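Applications Specialist, Lenses and Lighting — Peltberg

Lammers seeks a full-time specialist to advise customers on replacements for discontinued analog lenses and lighting units.

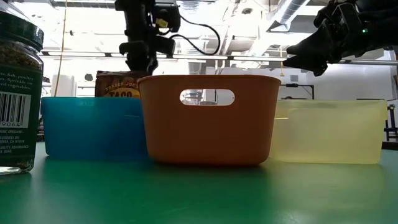
Page last updated: March 2021

The post reports to Uwe Albers. The catalog holds 340 lenses, and the specialist will maintain its compatibility tables.
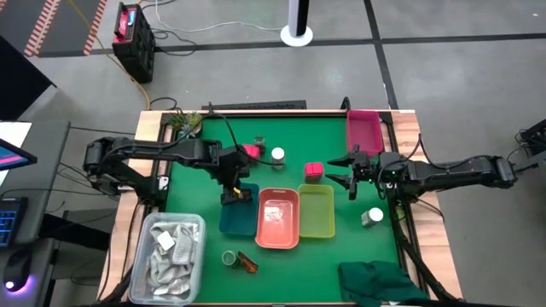

Applicants must have two years of experience in optics or a related field. They should be able to select a focal length from a customer's sketch — a green work surface with a dark rail along its far edge, for instance — and state the working distance.
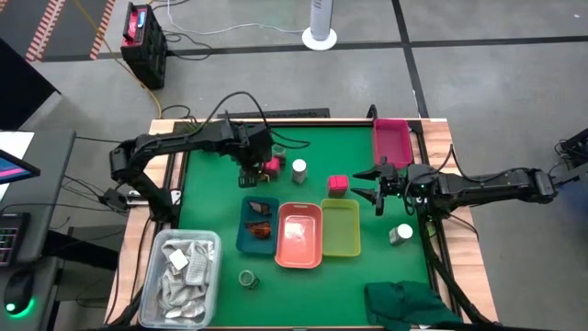
Interviews last 60 minutes and include a lighting exercise. A clear glass jar next to a pink block is a typical subject. Send a resume to Tarık Avcı, quoting reference 188.

Related openings
Warehouse Clerk, Grumlow
Repair Technician, Merach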